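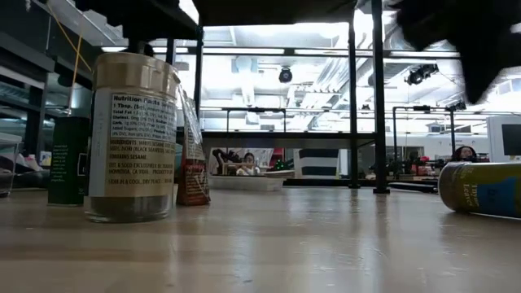 Gwawr Gwilliam thought we should have sorted by how often a thing gets used and left the type of food out of it, as sesame seeds and tea don't belong together just because both are dry. We kept to type for the first trial and tested her idea in the second.

Our project looked at dry goods storage in the shared kitchen at Stindham. The group wanted to know if a small open shelving unit would make things easier to find than the deep cupboard in use up to March. We surveyed the cupboard first and recorded 149 items, 18 of them past their date.

Labels were the main problem. On seasoning jars the ingredients and allergy line are often in small print on the back. The sesame and nori seasoning says "CONTAINS SESAME" and "KEEP IN A COOL, DRY PLACE", and both lines need to be readable without moving other things. Packets were harder, as they lean on whatever is next to them and hide the print.

We agreed three rules. Jars and boxes stand upright with the label to the front. Tins are not left on their sides. The lowest level is filled first, so that the things used daily are within reach of the bench.

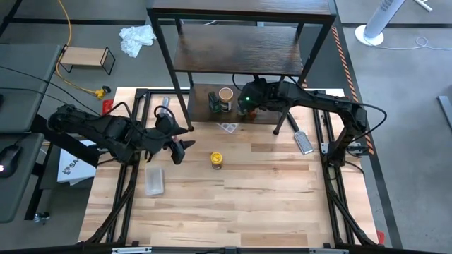
Figure 2. Shelving unit at the back of the bench, items on the bottom shelf and the middle shelf empty.

For the timed test, people were asked to find a named item and put it back. We ran 70 searches with the cupboard and 70 with the shelves. Sorting by use gave shorter times than sorting by type, but people put things back in the wrong place more often. The full results are in Appendix B.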